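What Is Marble?

Marble is a kind of rock. People have used it for statues, floors, stairs, and buildings for thousands of years. You may have some in your home or school, or you may have walked over it in a bank or a train station.

Marble starts out as another rock called limestone. To understand marble, you have to begin with limestone, and to understand limestone, you have to begin in the sea.

From Shells to Limestone

Many sea animals have hard shells. Clams, snails, and corals all build hard parts out of a material called calcium carbonate. Some of the animals that do this are so small that you would need a microscope to see them.

When these animals die, their soft parts rot away and the hard parts sink to the bottom. Over a very long time the shells and bits of shell pile up in thick layers. The layers on top press down on the layers underneath, and the pieces become stuck together. The result is limestone. If you look closely at a piece of limestone, you can sometimes find the shape of a shell in it. This is a fossil.

From Limestone to Marble

The outer part of the Earth is broken into huge pieces called plates. The plates move very slowly. When two of them push against each other, rock can be carried deep underground, where it is hot and where the weight of all the rock above presses down hard.

Limestone that is heated and squeezed like this does not melt. It stays solid, but the tiny grains inside it change. They grow into new crystals that lock tightly together. The old shells and fossils usually disappear. Now the rock is marble.

Scientists call a rock that has been changed this way a metamorphic rock. The word comes from Greek and has to do with changing shape. Slate is a metamorphic rock too. It starts out as shale, a rock made from mud.

Where the Colors Come From

Pure marble is white. Most marble is not pure, because the limestone it came from had other things mixed into it, such as clay, sand, or iron. Iron can turn marble red, yellow, or brown. Carbon can make it gray or black. Green marble often has a mineral called serpentine in it.

The lines that run through the stone are called veins. Some veins began as thin layers of clay or sand in the limestone. Others began as cracks. Water carrying minerals moved through the cracks and left the minerals behind, and the cracks filled up.

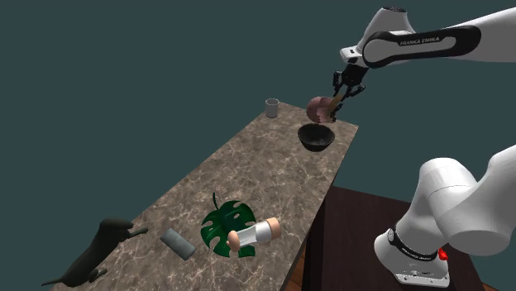
A marble pattern in brown and gray, with pale veins.

Is Marble Hard?

Marble feels hard when you knock on it, but it is soft for a rock. A steel knife can scratch it. Granite is much harder. Because marble is soft, artists can carve small details into it, such as fingers, hair, and folds of cloth.

Marble has another weakness. Acid eats into it. Lemon juice and vinegar are both acids, and if they are left on polished marble they make a dull spot. Rain is very slightly acid, so old marble statues that stand outdoors slowly lose their sharp edges.
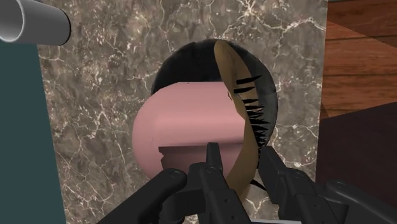
RIKBRIDGE, 6 February 2022

Getting Marble out of the Ground

A place where stone is dug up is called a quarry. The Divotberg quarry, in the hills north of Rikbridge, has been cutting marble since before there were trucks. In those days, workers hammered wooden wedges into cracks and poured water on them. The wood swelled and split the stone. Teams of oxen pulled the blocks down the hill to the river.

Today the workers at Divotberg use a long wire with bits of diamond on it. They drill 2 holes that meet inside the rock, thread the wire through, and join the ends to make a loop. A machine pulls the loop around and around until it has sawed through the stone. Water runs over the wire to keep it cool and to wash away the dust.

Marble is heavy. One block on the loading ground there weighs 2646 pounds - as much as a small car - and it is one of the smaller ones. 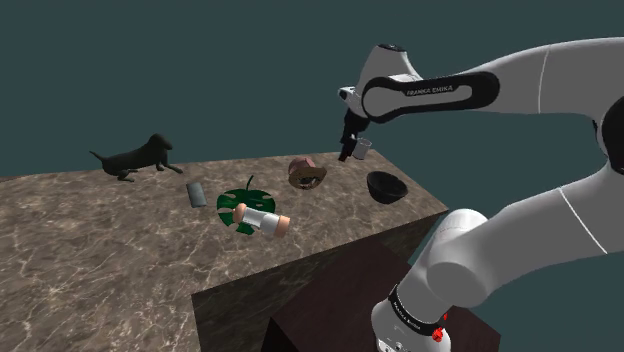 From the quarry, the blocks go to a mill in Rirnmont, where big saws slice them into flat slabs. The slabs are rubbed smooth with rough pads first and then with finer and finer ones. At the end, the surface is shiny and the colors look darker and stronger than they did before.

Pieces that break are not thrown away. They can be crushed and mixed with cement to make floor tiles. Marble ground into powder is used in paint and paper.

Words to Know

Fossil - what is left of a plant or animal that lived long ago, or the mark it made in rock
Limestone - a rock made mostly of calcium carbonate, often from shells
Metamorphic rock - rock that has been changed by heat or pressure
Quarry - a place where stone is cut or dug from the ground
Vein - a line of a different mineral or color running through a rock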